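Day surgery admission

Day surgery admission is the business of going into hospital, having an operation and going home again before bedtime. I look after the health pages on this wiki and I've been through it twice myself, both times at Hepburn, so you'll have to put up with a bit of me in among the facts. Other places do things their own way, and if your letter says something different from this page, go with your letter.

Who it is for

Most small planned operations are done this way now: hernias, cataracts, knee keyholes, wisdom teeth, a good few others. The surgeon decides whether the operation is suitable and then the pre-admission nurse decides whether you are, and those are two separate questions! You can have the tiniest procedure in the world and still be kept in overnight if you live alone, or if your breathing or your blood sugar needs watching. A friend of mine was moved from the day list to a ward bed on the strength of one phone call, and she was quite put out, but she did get toast.

Before the day

The first thing you get is a call or a form, sometimes both, asking the same questions. At Utville it's all done through Stunda, the online booking thing, which wants your medicines typed in one at a time (have the boxes next to you, the spelling matters). Blood thinners and diabetes tablets are the ones they'll ring you back over. Don't stop anything on your own say-so, wait to be told.

Then there's fasting. Your letter gives two times, one for food and a later one for water, and people mix them up constantly. Milk in your tea counts as food. So do boiled sweets in some places, and chewing gum gets argued over to this day. I stuck my letter on the kettle.

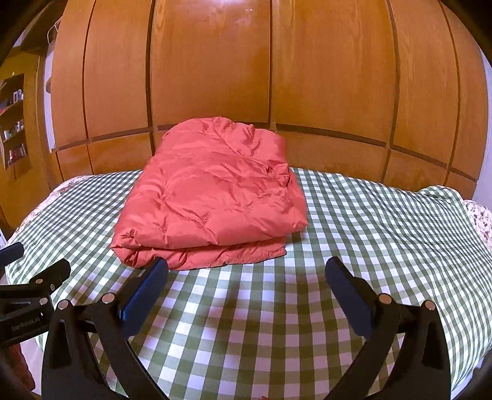
Filed under: Hospital stays > Getting ready

What to take

The list is short. You want your letter, your medicines in their own boxes, your glasses and something to put them in, a phone charger, and a book you don't mind reading the same page of. Wear loose clothes that do up at the front, particularly for shoulder or eye work, and flat shoes you can get into without bending. Leave jewellery at home. Nail varnish has to come off at least one finger for the clip, though Gredcombe asks for all ten, and fake nails are worth ringing up about.

Lockers vary enormously. Hepburn gives you a numbered one with a key on a safety pin (mine was 29), whereas the smaller units put everything in a bag that follows you about on the trolley. A big coat can be a nuisance either way, so hand it to whoever brought you if they're going home in between.

Arriving

You'll be given an arrival time, and please don't confuse it with an operation time! Everyone on a morning list may be asked to come in together, and somebody has to be last. The order gets settled by the surgeon and the anaesthetist on the day, with children and people with diabetes usually near the front. I waited nearly all morning the first time and was whisked straight through the second.

At the desk they check your name, your date of birth and who's collecting you. You then say your name and date of birth to everybody else you meet, right up to the theatre door, and it does get silly, but answer it properly every time. A nurse takes your blood pressure, you get a wristband and a gown, and the surgeon comes round with a marker pen to draw an arrow on the correct side of you. That's also your moment for questions, so write them down beforehand.
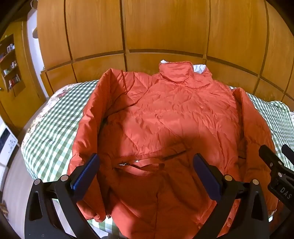 Parking catches people out as well. The main car park at Hepburn has 400 spaces and is full by mid-morning, so my advice is to be dropped at the door and have your driver come back later. The 403 bus stops right outside, which is handy for getting there and no use for getting home, as they won't discharge you to a bus after a general anaesthetic.

Going home

You have to be awake, not too sick, able to drink something and, for certain operations, able to have a wee. An adult must take you home and, after a general anaesthetic or sedation, generally stay the night with you as well. No driving, no signing anything important and no cooking over a hot hob until the next day at the earliest, longer for some operations. You leave with painkillers, a spare dressing and a sheet with the ward's number on it. Mine was a Saturday and the number went through to the main switchboard after 5, so ask which one to use out of hours.

See also

Pre-admission clinic
Fasting before an operation
Local and general anaesthetic
Patient transport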